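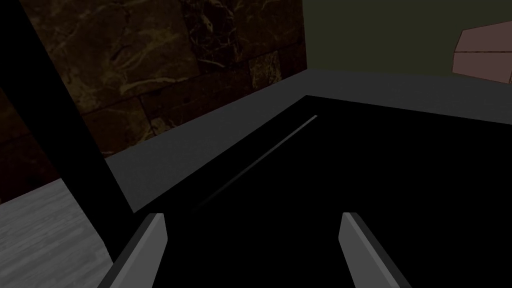
The Gift Card That Wants You to Forget It

By Žydrūnas Sepp
Sep 27, 2020

My sister gave me a voucher for a day of bread baking last December. It came in a cream envelope with a wax seal, and it had cost her more than I would ever spend on bread. I put it in the drawer with the takeout menus. When I dug it out in the summer, the small print said I had three weeks left, and every class before the cutoff was full.

Loltora, the company that sold it, was very nice on the phone. It would happily extend the voucher for a $27 fee. I asked what the fee was for. "Administration," said the man, who then spent what sounded like four seconds administering it.

Experience gifts are sold as the thoughtful choice. You are giving a memory, the websites say, and who could be against that? What you are giving, in plain terms, is an interest-free loan to a business, to be repaid in pottery or falconry at a time that suits the business. If the person holding the voucher never gets around to booking, the loan turns into a present for somebody else.

I wanted to know how often that happens, so I asked. Loltora said the figure was commercially sensitive. Foddale, which runs cooking and craft days out of a converted dairy, sent me a paragraph about the joy of learning. Only Ernel, a small outfit offering woodcarving and basket weaving, gave me a number: of 498 vouchers sold in its last full year, 5 were refunded. How many went unused? They would have to get back to me on that. I am still waiting.

The seat you don't have

The trick, if that's a fair word, lies in the gap between a voucher and a booking. Buy someone a concert ticket and they have a seat. Buy them a course voucher and they have permission to look for one. Foddale's weekend classes were filled months ahead on the day I checked, while its midmorning midweek sessions were wide open. Its gift page shows only people laughing over pasta. The word "subject" appears far below them, followed by "to availability."

Defenders of the system make a decent point. A small teaching kitchen can't hold empty chairs for people who may never call, and voucher money in the slow months keeps the lights on. I believe that. I also notice that the same argument is made by Kalniņš, a voucher marketplace with more than 2,000 listings, no kitchen, and no chairs. It takes a cut at the sale and leaves the baker to deal with the angry phone calls.
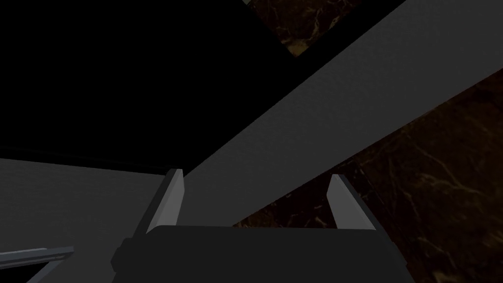
What to ask before you pay

Ask when the voucher expires, and whether the class has to be booked by then or taken by then. Those are two different dates, and the person at the desk may need to go and check. Ask if it can be passed on to a friend. Ask what happens if the school cancels, and don't accept "we'd sort something out" as a policy.

Better still, pick the date yourself and buy the actual place. It's less romantic and you may have to find out if your brother is free, but he'll end up in the class. Or give him cash and the link.

I paid the $27, by the way. My new date is in the winter, a four-hour session called Rustic Loaves, and the confirmation email offered me 10 minutes to add a gift voucher for someone I love.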